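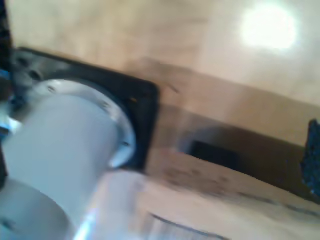 # Naltby's fast internet is coming, again

Naltby was told on Monday that its long-promised town broadband network will be switched on in November. Readers with good memories will recall hearing the same thing twice before.

The plan would bring service to 3874 homes through Bavent, the company the town picked over Dudek last spring. Bavent says 691 of those homes are "ready to connect." Asked what ready means, the company said the line has reached the street. It has not necessarily reached the house. 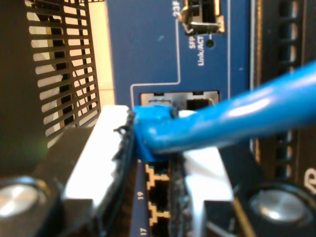 *A blue Ethernet cable at a network switch panel.*

Signing up is supposed to be simple. Households pick one of 2 plans, pay a deposit and wait for a date. The deposit is refundable, according to the flyer, but the flyer does not say when, and the sign-up form does not mention refunds at all.

Then there is the matter of speed. Bavent's numbers are for a computer plugged straight in with a cable, and most people in Naltby will be using Wi-Fi from the couch. The small print allows for "normal variation" in the evening — the very hours when everyone is home and online.
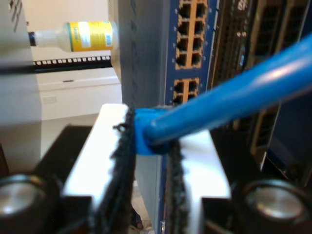 ## What happened in Ginden

Ginden signed a similar deal five years ago. The east side of town got its service. The west side got a second round of flyers, and the price went up before the last street was dug. Town officials in Naltby say their contract is tighter. They have not released it, and a request for a copy was still unanswered at press time.

The town also says local shops will gain from the network, though it has offered no study to back that up.
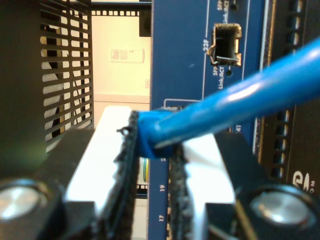
Nikola Ivanov told the meeting he would gladly pay for a faster line, but wanted to see the contract before handing over a deposit. "Show us the refund terms in writing," he said. The town promised a reply by mail.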